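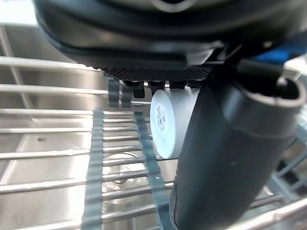 How long should containers dry before they go back on the shelf?

Leave them on an open rack until no water is left on the inside or under the rim, and put the lids away separately.

19 January 2018

Plurnance opens refill counter with wash and dry area

Plurnance, the household goods store run by Nadine Zein and Ghassan Bitar, has opened a refill counter where customers can bring back empty containers, wash them and fill them again with dry goods, soap or detergent. The counter is at the rear of the store, next to the Matar bakery entrance.

The wash area has two deep sinks, hot water and a long draining shelf fitted with wire racks. Containers go onto the racks open end down or on their sides. Staff move them to the filling table once they are dry. Customers who do not want to wait can leave their containers and pick them up the next day.

The store stocks 12 dry goods at the counter, including rice, red lentils, oats and coarse salt. Liquid soap comes from Zollier and is sold by weight. Each container is weighed empty and given a small printed label with that weight, so it does not have to be weighed again on the next visit. Labels that peel in the wash are replaced free of charge.

"People were already bringing jars in and asking us to fill them," said Zein. "We had no good place to wash them, and a jar with water in the bottom ruins a pound of rice."

The counter was planned in September and built by Stilto, a local joinery shop. Cosmin Mihăilă of Stilto said the draining shelf was the part that took the most changes. The first version sloped toward the customer side and dripped on the floor. The shelf now slopes back to the sinks.

Plurnance accepts glass, metal and hard plastic containers with a wide mouth. Cracked containers and anything that has held paint, fuel or garden chemicals will be turned away. Customers with no container can buy one at the counter or take one from the donated shelf, which held about 100 clean jars on opening day.

Rasha Kanaan will run short sessions on cleaning and drying containers at home, covering lids, rubber seals and stubborn labels. Each session has room for seven people. There is no fee, but places must be booked at the register.

The refill counter keeps the same hours as the store and stops taking containers for washing one hour before closing.

Press contact: Noura Salameh, Plurnance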